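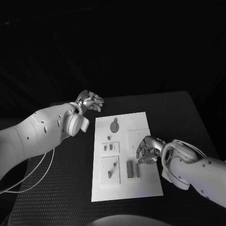 A White Board on a Dark Table: Setting Up a Work Surface for Small Parts

Project report, Design and Making module
Bleddyn Skyrme

1. Introduction

My project looked at the surface people work on when they sort or put together small parts at a table. I started it after a session in January when most of my group spent longer looking for dropped screws than fitting them. The tabletop in the Dandden room is dark and so were the screws. I wanted to know whether laying a white board flat on the table would make the parts easier to find, and whether the board would cause problems of its own.

The report covers how I chose the board, where I put it, how I lit it, what I tested and what I would change. It doesn't cover seating or the height of the table, both of which were fixed.

2. Background

Most of the advice I found on work surfaces was about strength and cleaning. There was less about colour. The handout from our first term says that a surface should "contrast with the work" but doesn't say by how much, or what to do when the work is a mixture of light and dark pieces. Our kits are like that. The Grarka kit has black screws, grey washers and clear plastic spacers in the same bag.

I asked people in my group what they did at home. Several used a tea tray or a sheet of paper. Paper was popular but it moves, it creases, and a washer will slide under it. A tray has a rim, so nothing rolls off, but the rim gets in the way of your wrists if you need to hold a tool low down. I decided on a flat board with no rim for the first version so I could see how much rolling was really a problem.

3. Aims

To find out if small parts can be found faster on a white board than on the bare dark tabletop.

To find a position for the board that people can reach from both the left and the right.

To reduce glare and hard shadows without moving the table.

To write a short set of instructions for the next group that uses the room.

4. The board

I tried two boards. The first was a glossy offcut from Tinstead. It wiped clean easily but the lamp showed in it as a bright patch, and a clear spacer sitting in the bright patch couldn't be seen at all. It also had a slight bow, so it rocked when you pressed on a corner.

The second board was duller and flatter. It marked more easily, mostly with pencil and with grey rubbing from the washers, but the marks came off with a damp cloth. I used the second board for all the timed tests.

I thought about drawing a grid on it to keep the different parts separate. I tried this in pencil on the first board and people ignored it after a minute or so. They made their own piles wherever suited them. I left the second board plain.

5. Position

My first idea was to have the board right at the front edge of the table. It felt natural, but anything that rolled towards you went straight into your lap or on to the floor. Moving it back towards the middle of the table left a dark strip in front where you could rest your forearms and put down a screwdriver. It also meant that the board could be reached from either side, which mattered when two people were working together.

The drawback is the far end. Shorter people in the group had to lean to reach the far corners, and they tended to leave that part of the board clear. Turning the board so that its long side ran along the table helped with this. I didn't have a way of measuring comfort properly, so I only asked people which they preferred. Nearly all of them preferred it turned.

Leads need thinking about as well. Anything with a cable that is being used near the board should have the cable run off to the side. A cable lying over the board will sweep parts off it when it is pulled. I found this out with the lamp lead, and had to begin one test again.

6. Lighting

The far side of the Dandden room is gloomy in the afternoon and the ceiling lights don't help much at the table. I used a Nieto desk lamp borrowed from the stores. I tried it in three places.

Behind the worker: bad. Your own head and shoulders put the board in shadow as soon as you lean in.

Directly over the board: bright, but every part had glare on top of it and the whole board was tiring to look at.

Off to the left and raised as far as the arm would go: best for right-handed people. The shadow of the hand falls away from the part being picked up. Left-handed people need it on the other side, so the lamp should be easy to swap over.

A white surface shows shadows far more strongly than a dark one. I hadn't expected this to matter, but a screw lying inside the shadow of a hand was often missed on the white board. On the bare tabletop a shadow made hardly any difference, as the screw was hard to see in the first place.

7. Method

Each test used 25 parts taken from the Grarka bag and scattered by tipping them out of a cup from the same height. The person looked away while I did this. They then picked up every part and put it back into the cup, and I timed them from the word "go" until they said they had finished. After that I checked the surface and the floor for anything left behind.

We did 89 tests in all, over several lunchtimes. People took turns on the bare tabletop and on the board. I changed which one came first so that practice didn't always favour the same surface. The lamp stayed on the left for right-handed people and was moved for the left-handed ones.

I threw out tests where someone knocked the table or where I started the watch late. I should have written down the reason each time and for the first lunchtime I didn't, so I can't say exactly why those ones were dropped.

8. Results

The board was quicker for most people. The difference was clearest with the black screws, which could be seen straight away. Grey washers were a little easier on the board. Clear spacers were no easier, and a couple of people thought they were worse.

Fewer parts were left behind on the board than on the tabletop. The ones that were missed on the board were nearly always clear spacers. On the tabletop they were a mixture, with black screws the most common.

More parts rolled on the board. The tabletop has a slight texture and the board doesn't, so a washer that landed on its edge could travel right across and drop off the far side. It was still easy to find, as it usually came to rest on the table close to the board, but it added time.

Picking up flat washers was harder on the board too. People with short fingernails had to slide the washer to the edge and catch it with the other hand underneath. The board was thick enough to make this possible, and after a few goes most people did it without being told.

9. Discussion

I think the white board is worth using for the dark parts and makes no great difference to the others. If the kit was mostly clear plastic I would use something else. A mid-blue sheet was suggested by one of the group and I would like to try it, but I ran out of time.

The tests only measured picking things up and putting them in a cup. Real assembly is slower and involves looking back and forth between the part and the instructions. Some people said the board was harsh on their eyes after a long spell, especially with the lamp turned up. My tests were too short to show this.

I also knew which result I was hoping for, and I was the one holding the watch. Next time I would get somebody else to do the timing.

10. Instructions for the next group

Wipe the board on both sides and let it dry.

Lay it flat towards the middle of the dark tabletop, long side along the table. Press each corner to check it doesn't rock.

Keep bags and tools on the table and off the board.

Put the lamp on the opposite side to the hand you use most.

Run any leads off to the side.

Tip the parts out low down, near the centre of the board.

Check for clear spacers last, by running a flat hand lightly over the surface.

Store the board lying down. The first one was kept leaning against a radiator and I suspect this is where the bow came from.

11. Further work

A low strip along the far edge only would stop washers rolling away and would leave the front open for your wrists. I have cut a strip from the glossy offcut but haven't fixed it on yet. I would also like to test a white board with a slight texture, if Tinstead has one in the offcut bin, and compare it with the smooth one using the same cup and the same bag of parts.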